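Can a robot fold your shirt yet? Almost, says Pletano

The small company Pletano has published the first results of its household chores program, and they are mixed. Its machines can now pick up a cloth from the floor most of the time. Folding it is still a different matter, and the company does not want to promise a date.

The work is done in an upstairs office, where people carry out the chores themselves with white hand-held grippers.

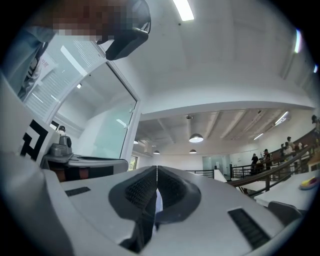
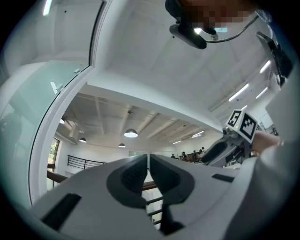
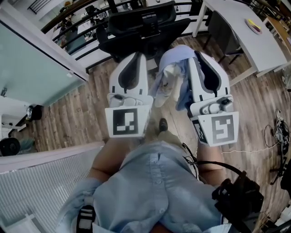 White hand-held grippers at the office. In the last picture, one is holding a light blue cloth.

The program is called Nosteo and it started in March. The idea is simple to explain. A person does a chore with the same kind of fingers that the robot will have, and the recordings are used to teach the robot. Until now the team has collected 4000 recordings of short tasks, mostly with cloths, plates and small things that are left on a table or on the floor.

Nassoro Temba, who leads the program, said that cloth was chosen as the first subject because it is in every home and also in every clothing store.

"A plate has always the same shape," he said. "With a cloth you can pick it up two times and it will hang in two different ways. For a person this is no problem at all. For the machine it is like a new object each time."

In the latest test, the robot was asked to pick up a cloth from the floor and put it in a basket. It made 197 tries, and it completed the task in most of them. When it failed, the usual reason was that the fingers closed too early or took only the floor and no cloth. Temba said that thin fabric is worse than thick fabric, and that a towel is the easiest of all.

The folding test went less well. The robot had to fold a flat cloth in half, and then in half again. It took 40 seconds on average, and many of the results would not be accepted in a store. A shirt with sleeves and buttons was tried only 3 times, and the team stopped there to collect more recordings first.

The results have got attention from the retail side. Cavell, a chain of clothing stores, has agreed to let the company try its machine after closing time in one of its stockrooms. The task there will be to collect clothes from the fitting rooms and bring them to a table. The folding will stay with the staff.

A manager of the chain, Ms. Kiều, said she has modest expectations.

"Our people spend a big part of the evening walking and picking up," she said. "If the machine can do only this part, I am already interested. But it must work also when a sweater is inside out, or when there are three things on one hanger."

She added that the speed is not so important at night, but the machine should not need a person who watches it all the time. At the moment it does. Temba confirmed that during all tests one member of the team stands close to the stop button.

For private homes the waiting will be longer. The company says that rooms in a home are too different from each other, and that pets, stairs and carpets have not been tested so far. Also the price of such a machine was not given.

The next group of recordings will be about clearing a table. The team meets on Friday to decide which objects will be included.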